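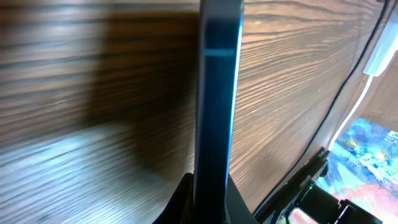 Tiempo de lectura: 2 minutos

NOTA DE PRENSA

Larari publica los resultados de su primera prueba de tareas domésticas con dos brazos robóticos

Fostelby, 26 Feb 2021

La empresa Larari presenta hoy los resultados de una prueba interna sobre una pregunta que recibe con frecuencia de sus clientes: si una máquina puede hacer ya los pequeños trabajos de la casa y de la tienda. La respuesta de la empresa es prudente. Algunos trabajos sí, con supervisión y con tiempo. La mayoría, todavía no.

La prueba se realizó en el taller de Larari en Fostelby y consistió en 200 intentos, repartidos entre 4 tareas: ordenar cables, preparar un teléfono para la carga, doblar paños y guardar cubiertos. El sistema completó sin ayuda humana 25 de estos intentos. En los demás fue necesario que una persona corrigiera la posición de un objeto o detuviera el movimiento.

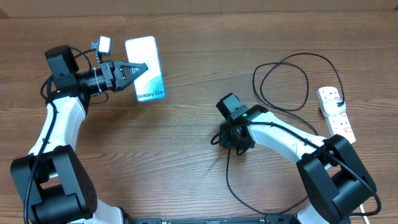 Una de las pinzas sujeta un teléfono por el borde, encima de la mesa.

"Preferimos dar una cifra baja y verdadera", explica Ismail Alaoui, responsable de ensayos de Larari. "Cuando una persona levanta un teléfono, no piensa en la fuerza de los dedos. Nosotros hemos dedicado varias semanas solamente a esta cuestión, y todavía el agarre falla cuando el objeto está muy plano sobre la superficie."

La empresa decidió trabajar en una mesa con luz natural y con los cables sin recoger, porque así se encuentran las mesas en muchas viviendas. El programa de control, llamado Skedis, recibe las imágenes de las cámaras situadas en las muñecas de los brazos y calcula el siguiente movimiento. Los reflejos del sol y las sombras de los propios brazos fueron la causa más común de error.

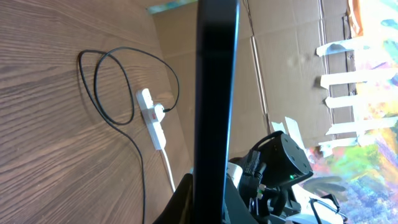 La regleta blanca y el cable negro, vistos desde la muñeca de un brazo.

El informe contiene también una parte sobre tiendas. La cadena de ferreterías Kasprzak, que colabora con Larari desde el año pasado, propuso comprobar si el mismo equipo podía reponer artículos pequeños en el mostrador. Las dos empresas acordaron aplazar este ensayo hasta que mejoren los resultados en la mesa.

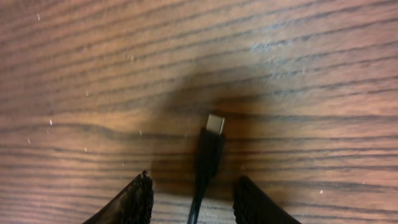
Larari considera que los cables son la tarea más difícil de las cuatro. Un cable cambia de forma cada vez que se toca, y el sistema debe volver a calcular dónde está. Tener la clavija entre los dos dedos abiertos de la pinza, con la punta metálica hacia delante, es solo el comienzo: después hay que cerrar, levantar y girar sin que el conector se incline. Emmett Villanueva, ingeniero del proyecto, resume que esta maniobra exige una precisión que hoy el equipo alcanza pocas veces seguidas.

La segunda serie de ensayos empezará en marzo, con las mismas tareas y unas almohadillas nuevas para las pinzas. El informe completo se puede solicitar al departamento de comunicación de Larari, extensión 701.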